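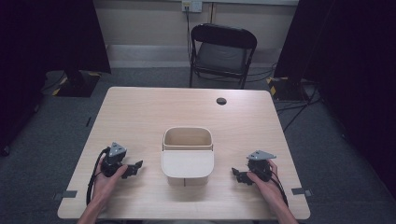

Posted by tinlid_mo

Right, I have finally got myself a proper desk box and I am far too pleased about it! I've been living with a biscuit tin and two mugs since I moved my bits into the small room at work, and everything ended up in one heap: pens, tape measure, receipts, the lot. So I went for one of those open-topped ones in cream with the rounded corners, where the back half is an open well and the front is a flat ledge, and I've plonked it in the middle of the table while I decide where it's going to live. The table is pale wood grain with one of those little round cable holes near the back right corner, so I've got it in my head that the box ought to go near that and the phone lead can come up beside it. But then the ledge is miles from my hand. What do people do? Do you keep these at the back, at the side, or right in front of you? And what do you put on the ledge? Mine has nothing to do up there at the moment.

Posted by ledgerline

Lovely colour, that. I have one a bit like it from Ravstead (mine is grey) and the ledge is the best part. Glasses go on it when I take them off, and that is all that goes on it, and I haven't sat on a pair since. The well has pens at one end and everything flat standing up at the other.

I'd keep it to the left if you're right-handed. You want the right side clear for the mouse or a mug.

Posted by pottersbarrow

Got to disagree with ledgerline already, sorry! If you're right-handed you reach with your right. Box on the left means you're reaching across yourself every time you want a pen. I had mine on the left for most of a winter and moved it over one lunchtime and it was like getting a new desk.

Posted by ledgerline

I pick pens up with my left and pass them over. Doesn't everyone?

Posted by pottersbarrow

No!

Posted by tinlid_mo

Ha, I've just tried it both ways with a pencil and I'm a reach-across person, so the right it is for now. That would put it closer to the cable hole as well.

Glasses is a great idea. I only wear mine for small print so they wander off constantly.

Posted by quietkettle

Ooh, can I ask about the inside? Is it one big space or has it got dividers? I've been looking at the Lilton ones, which come with slots, but the slots are a daft width. You can get a marker in them or you can get a stapler in them but not both in the same one.

Posted by tinlid_mo

One open space as far as I'm using it. The colour goes a shade warmer inside, more of a beige, and there's a thin tan rim round the opening, which I like more than I expected to. It makes it look finished. I'm going to try cutting up a cereal packet for dividers before I spend any money on proper ones.

Posted by hobnobular

Cereal packet works fine but double it up and put the shiny side out. A single layer goes soft at the bottom where pens land on it. I did three drawers like that and the double ones are still standing.

The other thing that works is short jam jars, if they fit. Measure first. I bought 4 jars of chutney I didn't much want for the sake of the jars, and they were too wide by the thickness of a coin. We ate a lot of chutney.

Posted by marrowfat

I'll be the grump. I think desk boxes are where things go to be forgotten. You start with pens and by September it's dead batteries, a key that doesn't fit anything and a sachet of ketchup. I got rid of mine and went down to one pen pot and a drawer, and I don't miss it. If you haven't got room for it in the drawer you've got too much of it.

Posted by quietkettle

That's fine if you have a drawer. Mo's table might not have one. Mine doesn't.

Posted by marrowfat

Fair point. Get a drawer unit then, the wheeled kind. You can tuck it under and pull it out when you want it.

Posted by tinlid_mo

I did think about a wheeled unit but it's carpet in there, dark grey and already a bit flattened, and I'd be shoving the thing about like a shopping trolley. Also I've got a folding chair against the wall behind the table, the kind with a grey padded seat, and people do come and sit on it, so I don't want to fill up all the floor.

I take the ketchup point though, marrowfat. I did find a sachet in the biscuit tin. It was brown sauce.

Posted by marrowfat

I rest my case.

Posted by fennelandco

Love this thread, I'm a terrible one for boxes. My rule is that the box gets emptied onto a tea towel on the first of the month and only what I've used goes back. The rest goes in an envelope, and if I haven't opened the envelope by the next month it leaves the house. Sounds strict but it takes about as long as boiling the kettle. When I started I counted the pens, because my sister bet me I had more than fifty, and there were 86. Eighty-six pens! I write shopping lists!

Posted by ledgerline

How many worked?

Posted by fennelandco

Nearly 5 of them... no, I'm exaggerating, it was more than that. But an awful lot went in the bin. I kept a handful and gave the decent spares to the school.

Posted by hobnobular

Please test pens on the back of an old envelope and not on glossy paper, by the way. Half the ones people throw out are fine, it's only that they won't write on shiny card. I've rescued loads.

Posted by quietkettle

Going back to the ledge – could you stand a phone on it? I'd want mine propped up where I can see the time.

Posted by tinlid_mo

You could lay one flat on it no problem, I think. I don't know about standing it up, it's a plain flat surface so there'd be nothing for the bottom of the phone to push against. Maybe a strip of something grippy?

Posted by pottersbarrow

Skindeck do a thin self-adhesive sheet that would do. You cut it with scissors. I've got it on the bottom of my letter tray and it stops it skating about. It peels off again if you go slowly, and warm it up with a hairdryer if it's being stubborn. Put a bit under the box as well if it slides when you rummage.

Posted by ledgerline

Felt pads are cheaper.

Posted by pottersbarrow

Felt slides, though. Felt is for when you want it to slide! I've got felt on the chair legs and sheet on the tray and I wouldn't swap them.

Posted by ledgerline

OK, for a box I'll give you that one. I like mine to move a bit so I can pull it towards me and push it back.

Posted by tinlid_mo

Now there's a thought, maybe I don't have to pick a spot at all. Back by the cable hole when I'm spread out with papers, and pulled forward when I'm doing the post.

Posted by saltmarshpip

Long-time reader, hello. I'd be careful about cream, from experience. Mine is a cream Piras tray and it shows every ink mark. Blue biro is the worst. I line the bottom with a folded bit of brown paper and change it when it looks grim, and I store the felt tips lids down so that if one leaks it leaks onto the paper. A pencil rubber gets most smudges off the outside. A white one, the pink ones leave their own mark.

Posted by quietkettle

Ooh, good tip about the white rubber.

Posted by hobnobular

Seconding brown paper. Wallpaper offcuts are good too if you want it to be pretty, and they wipe.

Posted by tinlid_mo

I have half a roll of wallpaper from the hall! Green with little ferns! That's happening tonight.

Posted by marrowfat

Lining a box. For pens.

Posted by tinlid_mo

With ferns!

Posted by fennelandco

Don't listen to him, mine has gingham in it.

What are you planning to keep in it, Mo? I'd write it down before you fill it, or the biscuit tin will simply climb in. I've got a list taped inside the lid of my sewing box and it's the only reason I can still shut it.

Posted by tinlid_mo

OK, my list so far:

pens (black and blue, no more than I'd use in a week)
one pencil, one sharpener
small scissors
tape measure
stamps in their little book
sticky notes
receipts, standing up at the end, in an envelope

And glasses on the ledge. The big stapler can stay on the windowsill, it's a brute. I haven't decided on the hole punch.

Posted by saltmarshpip

Hole punch out. They always leak their confetti, and it gets into the corners. Even rounded ones.

Posted by pottersbarrow

Agreed, and I'd take the receipts out as well. Paper that builds up shouldn't live with things you grab. I had a year's worth squashed in behind my scissors once and when I sorted them there were 126, most of them for sandwiches.

Posted by ledgerline

I'd leave the receipts in. If they're in front of you, you deal with them. If they're in a folder on a shelf you find them at tax time.

Posted by pottersbarrow

We are never going to agree about anything, are we.

Posted by ledgerline

We agreed about the sticky sheet.

Posted by tinlid_mo

I'm going to start with receipts in and see how quickly it gets silly. Hole punch out, on a vote of one. Quick question for hobnobular, when you doubled up the card did you glue it or tape it? I've got both but the glue is the sort that takes all evening.

Posted by hobnobular

Tape along the top edge only, then slot the dividers together with a cut halfway up each one, same as a wine carton. No glue. Cut them a whisker too long so they hold themselves in place against the sides, and trim the bottom corners round or they'll sit up off the base.

Posted by tinlid_mo

Perfect, thank you! Off to eat the last of the cornflakes.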